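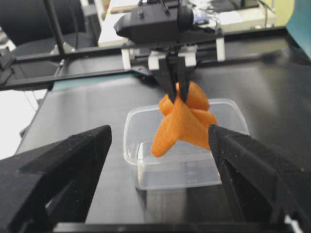
Do you take soft items, or only boxed goods?

We take both. Most of what we store and send out is fabric: cloths, covers, pouches, small knitted and sewn pieces. Boxed goods are accepted if the box is no heavier than one person can carry.

About Preredano

Preredano is a packing and sorting shop for small textile goods. We work for makers and small stores that have run out of room at home or behind the counter. They send us their stock, we sort it into containers, and we pack it when it is sold.

We opened in December in a single room on Alvarado Street. We now have 2 rooms there. The front room is for receiving and sorting. The back room is for shelves and outgoing parcels. There is no showroom, and we do not sell anything ourselves.

How we store things

Soft goods go into clear plastic containers. We tried cardboard first and went back and forth on it. Cardboard is cheaper, but you have to open it or trust the label, and labels come off. With clear sides you can see the color of what is inside from across the room.

Each container holds one item in one color. Orange cloths do not share with red ones, even when there are only a few of each. This takes more shelf space and we charge for the space, so some customers ask us to mix. We will mix sizes if asked. We do not mix colors.

Small pieces are not folded unless the maker wants them folded. A folded piece gets a crease, and a crease in a small cloth shows when the buyer opens the parcel. Larger covers are folded in 3 and stored flat. Anything that arrives with its own wrapping stays in it.

Lids are kept off during sorting and put on before a container goes to the shelf. Containers are wiped out between customers.

What we charge

Storage is billed by the container, by the month. The smallest plan covers 2 containers and the largest covers 99. If you need more than that, write to us first so we can check the shelves. Packing is billed per parcel. Mailers and tissue are included. Printed inserts are welcome, but please send them flat and in one bundle.

Who we work with

Oltetti sends us its kitchen cloths and pot covers. Fastell keeps its drawstring pouches here and has us pack its holiday orders. Other customers are single makers with one or two products.

What we can't take

Anything damp, anything scented, loose beads or glitter, and fabric on the roll. Used clothing is also not accepted at this location.

Visiting

Drop-off is by appointment at the side door. Please write your shop name on the outside of every bag, and put a list of contents in the first one.

Page updated 3/23/26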